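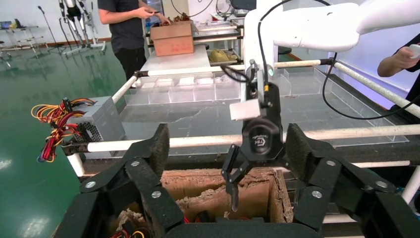 Workshop tips — grippers, wiring and the sorting bench

Notes from the Lakia build, typed up in bits between jobs. Shared workshop, so some of this is about the robot and some is about not annoying the next person. Add your own at the bottom.

Finger pads

Foam pads go shiny after a few weeks of cardboard. Rub with a bit of 60 grit, two or three strokes, no more. Gets the grip back for another month or so.

When they really have gone, replace both sides together. One new and one old and the box twists on the way up, every time.

Contact glue, thin coat each side, wait till tacky, press. Clamp overnight with a bulldog clip and a scrap of baking paper so the clip doesn't stick to teh foam.

Joint screws

Check before you start, not after. Small drop of the blue threadlock, the removable sort. Never the red — we had to drill one out in July and it took most of an afternoon.

Put a dab of nail varnish across the screw head and the link. If the line's broken, it has moved. Cheap, and quicker than going round with a driver.

Cardboard

Torn boxes are harder to pick from than whole ones. Ripped inner layers snag thin fingers and the shreds get into everything. Worth practising on, but do the first runs with a clean box and the flaps folded right back.

Tape the bottom to the table, one loop of masking tape. Otherwise the whole box comes up with whatever you've grabbed.

Shreds out of the joints with a dry paintbrush. A half inch one from the pound shop is fine. Don't use the airline, it just drives the fluff further in.

Picking out wires

Horrible things to pick up. Bend a hump in the middle of each one if you're setting up a test, gives the fingers something to close on.

Go in from above with the fingers open only a little wider than the wire. Wide open and they catch the sides of the box.

Slow the last bit right down. We run the approach at 45 per cent and then a crawl for the final stretch.

Two arms in one box — agree who goes first. Sounds obvious. One holds the side still and the other reaches in, and the holder doesn't let go untill the other is clear.

Power supplies

An old computer supply is great for bench use but keep the vent side clear. Nothing leaning on the grille, no rags, no coats.

Spare leads: cap every bare end. Red is 5 volts, yellow is 12, black is ground on the ordinary ones, but put a meter on it anyway. Bundle what you aren't using with a velcro strap, not cable ties, you will want them back.

Don't open the case. Even unplugged. If it's dead, it goes in the recycling crate.

Cables on the arm

Leave a decent loop at the wrist. Move the arm by hand to its furthest reach in every direction before you fix anything down. Too tight and it pulls the plug, too loose and it hooks the corner of the bench.

Label both ends. Paper label, clear tape over the top, pencil underneath as ink fades.

Clear acrylic

Scratches: plastic polish and a soft cloth, small circles. Toothpaste works at a pinch on the light ones. Deep ones stay.

Cracks: drill a tiny hole at the very end of the crack, 3 mm or so, and it usually stops there. Go slow, bit of wood behind.

Warm soapy water for cleaning. No window cleaner, no meths, both cloud it.

Dividers rattle in the bins. Sliver of draught strip in the slot, sorted.

Bits and bobs

Handheld controllers: charge them when you finish, and hang them up by the strap. A dropped one drifts ever after.

Floor — the gloss coat is lovely till it's wet. Mop up drips straight away, and soft feet on anything you drag.

The Dillach frame takes M5 bolts, not M6. There are 47 of the wrong ones in the Pamer tin if anyone has a use for them.

4 mm hex key lives on the string by the Daly vice. Please put it back. Still missing: the short one, and the good side cutters with the green handles.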